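About Us

Hi, and come on in! I'm Dardo Tapia, and Mustgate is my shop. We sell (and rent, and occasionally rescue) board games, old wooden toys and the table linens that go under them. I know that last part sounds odd. Stick with me.

Mustgate started in the front room of a rented house on Drumorel Street with 30 secondhand games and a folding table I'd borrowed from my sister. Half the sets were missing something. I had a checkers box with no checkers in it and a very nice backgammon case full of dominoes. I put a card in the window that said "Games bought, sold and mended" and waited. A retired bus driver came in the first afternoon, bought the dominoes, left the case, and told me my prices were silly. He still comes in. He still says it.

These days we have 900 titles on the shelves and a proper storefront, two doors down from the old Sobczak bakery building. There's a back room with 8 tables where anybody can sit and play for as long as they like. Tea is free. Coffee is a dollar, and if you spill it on a game you're buying the game.

What do we do all day? A lot of sorting! People bring in boxes from attics and estate sales and we go through every one of them by hand. Boards get wiped down with a barely damp cloth, never soaked -- I learned that the hard way on a folding cribbage board that has not been flat since. Wooden blocks go into one bin, loose pieces into another, and anything we can't identify goes into what we call the Stesell drawer, after the brand name on the cabinet it lives in. Come dig through it sometime. A customer found the missing bishop for her grandmother's set in there, and I had to go stand in the stockroom for a minute.

Now, the linens. I lay everything out on cloth. Bare tabletops are slippery and loud and they scratch a painted edge faster than you'd believe, so from the first week I was throwing old tablecloths over everything, and customers kept asking to buy them. Plain ones, striped ones, but mostly florals. I love a floral! A checkered board on a leafy print just looks like somebody's home to me -- like the game came out after lunch and the dishes can wait. So we started carrying them, and now they're a good part of what we sell.

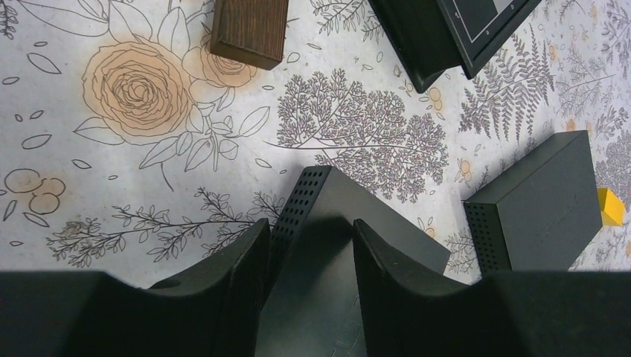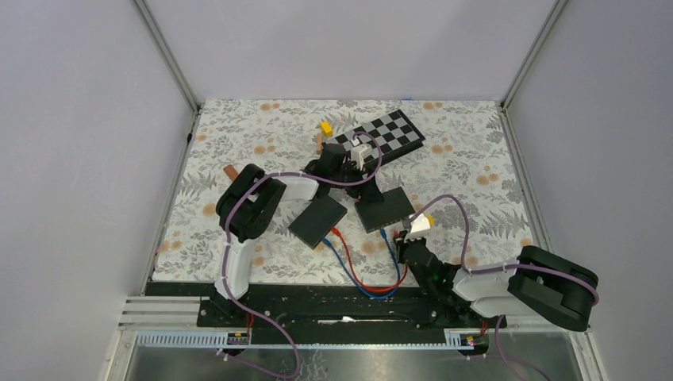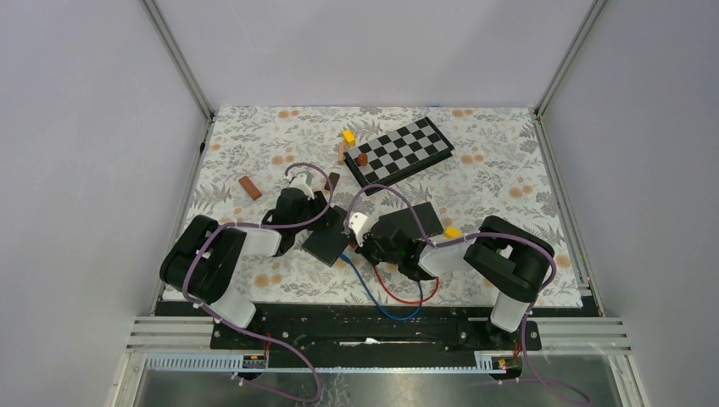
Ferns and peach-orange flowers on a white ground, under all three.

TABLE LINENS & BOARDS

The fern and flower print is the one I get asked for most, and it's the one I'd pick for a chess table too. The gray leaves are quiet enough that you don't lose sight of your pieces, and dark wood looks great on it. We cut cloths to order up to 90 inches long. Bring your table measurements, please, and measure twice (I have a shelf of beautiful cloths that fit no table in this county).

Boards come in and out so quickly that I've given up keeping a list. Ask at the counter, or leave your name in the red notebook and I'll call when something turns up. In December we stay open late for gift wrapping, and I'm told my corners are improving.

If you've got a box of old games you don't know what to do with, bring it by. I'll make the tea and we'll go through it together -- missing pieces and all.

Dardo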